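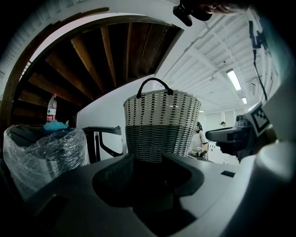

Attachment 1. Wrist view, basket task, Jamham site.

Ticket 636
Project: Serik handheld demonstration study
Component: pose labeling, Ki pipeline
Status: Resolved, monitoring
Priority: 2

Summary
Demonstrations of the basket task recorded at the Jamham site produced gripper paths that jumped sideways for short periods. Policies trained on these paths reached to the wrong side of the basket rim. The same method did not show the fault in recordings from the Sturnava site.

Initial report
The evaluation team reported 40 trials with the Jamham policy. Nearly half ended with the fingers closing outside the basket. The team asked whether the fault lay in the policy or in the labels.

Investigation
Training was repeated with a different seed and no change in behavior was found. The labels were then replayed against the wrist video. The jumps occurred when a second handheld gripper carrying a fiducial marker came into view, as on the right side of Attachment 1. The pose solver was accepting any marker it could read and treating it as a fixed point in the room. When the other operator moved, the solved path moved as well.

A second possible cause was reviewed. The curved staircase and the long ceiling light were suspected of giving poor visual features. Masking the upper part of the video made the paths worse, and this line of inquiry was closed.

Action taken
The solver now keeps a list of marker numbers for each site. Markers mounted on tools are excluded from the room map and are used only to estimate the position of the tool that carries them. All Jamham recordings were processed again. Recordings in which the solved path still jumped were removed from the training set.

Result
The policy was retrained on the corrected labels and the 40 trials were repeated with the same starting positions. The fingers closed outside the basket in 4 trials. In each of these the arm approached from the correct side and stopped short of the rim. That behavior is being treated as a separate matter and should not be added to this ticket.

Remaining items
The Sturnava marker list has not been checked against the tools now in use there. Sites should submit an updated list before the August recordings begin. Results reported from Jamham labels made before this change should be marked as provisional in the method section of the study report.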